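An Afternoon at the Judlow Open Day, and the Fault They Let Us See

I had been looking forward to the Judlow open day since October, when the sign-up page went live, and I still nearly missed the bus out to the Staltero building. So glad I made it! They took 75 visitors this year, and the line for coffee was already out the door when I got my badge.

Most of these tours show you the thing working. Judlow spent the better part of the afternoon on the thing that didn't, and I loved it. The project is called Flurlow, and the goal is a two-arm robot that folds laundry. It learns from people who fold clothes while holding grippers like the ones the robot has. Shirts, towels, pants, whatever is around. Each run is saved, and the robot studies the lot.

The trouble came last fall with jeans. The robot would pinch one corner, bring the other gripper in, and close it hard on its own first finger. On towels it was fine. On denim it bit itself again and again, and one afternoon it cracked a finger mount and flung the pivot screw across the room. The woman giving the talk had kept the broken mount and passed it down the rows. It's lighter than I expected, and the crack goes clean through the thickest part, which got a lot of murmuring from the engineers behind me.

They blamed the motors first, and lost two weeks on that. Then someone went back through the denim recordings, all 309 of them, and checked the left and right tools against each other. In 196 the clock on one tool was running behind the other. The lag was tiny, but it meant the robot had learned a picture of the world where its second hand was always a little farther off than it was. Thin cloth forgave this, since the hands stay well apart on a big towel. A thick pair of jeans folded down small brings them close together, and there was no room left for the mistake.

I thought that was such a great piece of detective work. The cause was a loose setting in the start-up routine: if you switched on the second tool too soon after the first, they never agreed on the time. Now the recorder refuses to start until both clocks match, and there is a hard stop on the robot if the grippers get within about 5 millimeters of each other. We watched them trip the stop on purpose in the Gallegos room. It's loud! A kid near me jumped, then asked for it again, and they did it again.

I asked whether the bad runs were thrown out. Some could be fixed by shifting one side to match, they said, and the rest are being done over by hand, jeans included. After that there were sandwiches, and a long side talk on cable strain that I followed maybe half of — I'd go back for the other half.
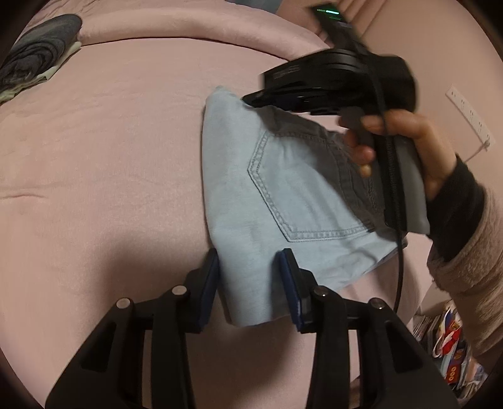
Tamsin wrote in to ask whether the hard stop cuts power to the arms or only freezes them, because on the machine at her plant a freeze left the fingers clamped shut and they had to be pried open with a screwdriver.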